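Moving the Pudby store: where things have got to

As most of you know, the lease on the Pudby store ends in September and everything in it has to go somewhere else. The new unit is at Nadholm, behind the old dairy, and we have had the keys since the spring. It is smaller than Pudby but it is dry, it has proper lighting, and the loading door is wide enough for a van to back up to. Joyce Langat has been running the move and asked for this item to be longer than usual, as the same questions keep coming to her by email.

The first thing to say is that the boxes are going in order of shelf. Bay A went first, then B and C. If you left something in bay D or E and need it before the end of the summer, tell Joyce now. Once a bay has been packed it will stay packed until it is on the new shelves, and she will not be opening boxes to look for a single item.

Please use the cardboard boxes that are stacked inside the Pudby door. They all come from the same supplier and they fit the Nadholm shelves two deep. Boxes from home do not, and we have already had to repack a good many. Tape the bottom seam twice and write on the short side, in black marker. The lid is no use for writing on as it can't be read once something is on top of it.

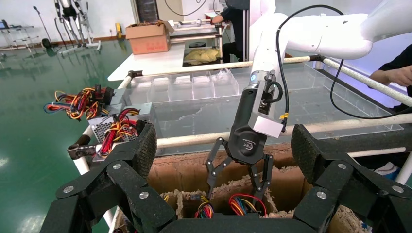

Each box has a number and a line in the list. The list is kept by Mansa Korletey and at the time of writing it runs to 535 lines, with the books and the costumes still to come. Some of the early lines only say "various". If you packed one of those and can remember what went into it, Mansa would like to hear from you, even if it is only a rough idea. A line should say what the thing is, who it belongs to and whether it can be lent out. It does not need to say what it is worth.

A few people have asked about insurance. Members' own belongings are not covered while they are in the van or in the unit, and they were not covered at Pudby either. The group's property is covered in both places until the lease ends, and after that at Nadholm only. The papers are in the office if you want to read them.

On getting rid of things, the rule agreed at the spring meeting still holds. Anything that has not been borrowed in five years and has no owner's name on it goes on the giving-away table. It stays there for two weeks and then it goes to Kirui, the second-hand shop on the High Street, who have kindly said they will take most of it. They will not take mattresses, paint or anything with a gas bottle. Imani Kioko has a car with a tow bar and will do the tip runs for those.

There has been some grumbling about the folding chairs. We had 200 of them and the new unit has no room for that many, so half are being offered to the Skeroro hall. They will be ours to borrow back for the summer fair as long as we give a week's notice - this has been put in writing. The chairs we keep are the green ones, which are newer and stack better.

Parking at Nadholm is still not sorted out. The dairy yard looks like part of our unit but it isn't, and the neighbours have complained about it more than once. Use the lay-by on the main road and walk down. If you are unloading, you may stop at our door for as long as it takes and then move. The gate is locked at 7 pm and the key holders are Joyce, Mansa and Hiwot Ayele. Hiwot lives closest, so try her first if you are stuck inside, but please not late in the evening.

The water at the new unit comes on next month. Until then there is no toilet and no tap, so bring a flask. The electricity is on and the sockets along the back wall have been tested. The ones by the door have not, and they are taped over. Leave the tape where it is. 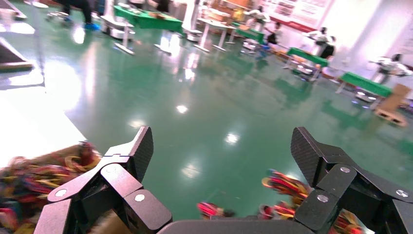
Help still needed

Two more drivers for the September runs, with or without a van. Someone to paint the bay letters on the wall at Nadholm before the shelves go up - the paint and stencils are already there. A person with a good back for the piano stools.

Constanza Echeverría is keeping the rota. Give her your name, a phone number and whether mornings or afternoons suit you better. Lunch is provided for anyone doing a full day, and she needs to know the evening before if you don't eat meat.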